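3.2 Table and storage

All sessions used the same wooden table, set against a wall with a floral print. The table was chosen by Nele Desmet because its size is close to that of the kitchen tables in the Sollby households we visited earlier. We did not sand or refinish it, and small marks were left as they were.
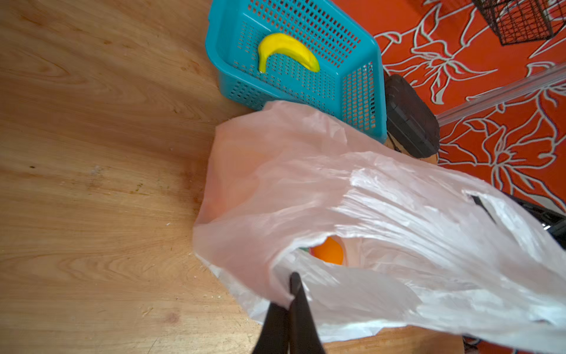
The main container was a plastic basket with perforated sides. Baskets of this type were the most common fruit holder in the Sollby visits, ahead of bowls and paper bags. Produce kept in them is easy to see from the side, but long items such as bananas tend to take up more of the floor than their weight would suggest. Wire baskets were hung on rails so that the tabletop stayed free for sorting.

3.3 Items

The item list was drawn up by Evelien Maes from 27 household inventories. It covers fruit and vegetables of mixed shape, along with a few hardware items that often end up on the same table. 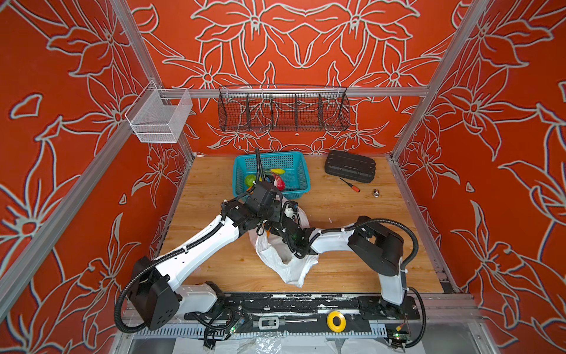

Hardware was kept on the list after some discussion. In 15 of the inventories, at least one tool was stored within reach of food, and leaving it out would have made the table tidier than the homes it stands for.

3.4 Unpacking and sorting

A session is built around a shopping bag and a basket. Thin plastic bags lose their shape when they are set down, so the opening matters more than the volume. We noted for each session whether the handles were spread and which items lay near the mouth. 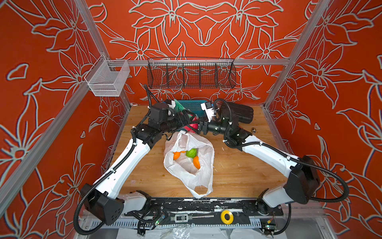
Figure 2. Open shopping bag on the table, with round produce inside and the basket behind it.

Items in the basket were scored by type and by place (front, middle, back). Two raters worked separately, and disagreements were settled on the Wednesday of the same week. Most concerned round fruit near the front edge, where the basket wall hides part of the item.
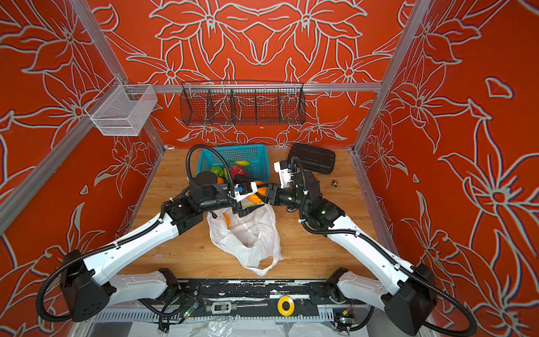
Source: Druvanholm household storage study.

Peppers and other uneven shapes were scored by where the larger part lay.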